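I have been meaning to write about learning to write letters again, and as it's raining in Andlow and the bread has another hour to go, I may as well do it now.

It started last November, when I found a shoebox of letters from my old neighbour Detlef Rieger. He moved away years ago and for a while we wrote every month, great long things about his tomatoes and the state of the buses, and then I got lazy and sent a card at Christmas, and then I didn't even do that. So I sat down and wrote him two pages. My hand ached terribly! I'd forgotten how slow it is, and how you can't go back and tidy up a sentence once it's there - you just have to carry on and hope the next one rescues it.

He wrote back within the fortnight. The tomatoes are still going, and he has moved on to pears as well. Since then I've written to my cousin in Plendness, and to Kęstutis Krūmiņa, who taught me to swim and whose handwriting is still a complete mystery to me (I think he's had a hip done, or possibly a ship).

I bought a pad of 148 sheets, which seemed far too many, and I'm well into it. Cheap paper is fine, by the way. A pen you like matters much more. Clear a bit of table, put the kettle on and start with the weather if you're stuck. 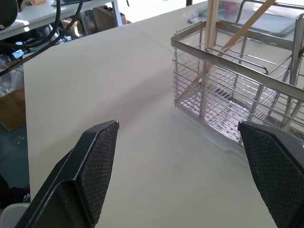

A bit of clear table.

Contact | © Letters from Andlow | Back to top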